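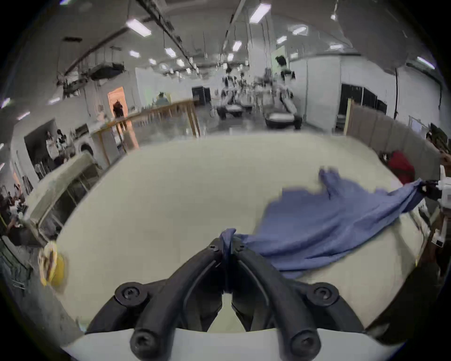
Blue cloth on a white surface.

Darnusby Residents' Board > Shared Facilities > Linen charges

ymarchal_office
Posted 2019-09-05
Residents are informed that the linen service at Brunet House will pass to Gratent at the end of the current contract. The charge will be 25 dollars per household each quarter. Sheets and towels must be left in the bags provided, with the unit number written on the tag. Items without a tag will be held for 13 days.
Ysaline Marchal, Residents' Office

unit718
The notice does not state whether households that wash their own linen may decline the service. Under the Ekik contract, this was permitted on written request. I ask that the same terms be kept.

north_stair
I must disagree with the previous poster. When residents were allowed to opt out, the price rose for everyone else. A single charge is fair and easy to manage.

unit718
The price rose in July, before any household had left the service. The letter sent to residents at the time gave fuel costs as the reason.

ymarchal_office
Written requests to decline will be accepted for the first quarter only. Forms are at the front desk – please allow 3 working days for a reply.

hallam_r
Will tablecloths be accepted? Ekik returned mine twice without washing them.

ymarchal_office
Tablecloths are accepted if they are bagged separately from bed linen.

north_stair
I maintain my objection to the opt-out and will submit it in writing.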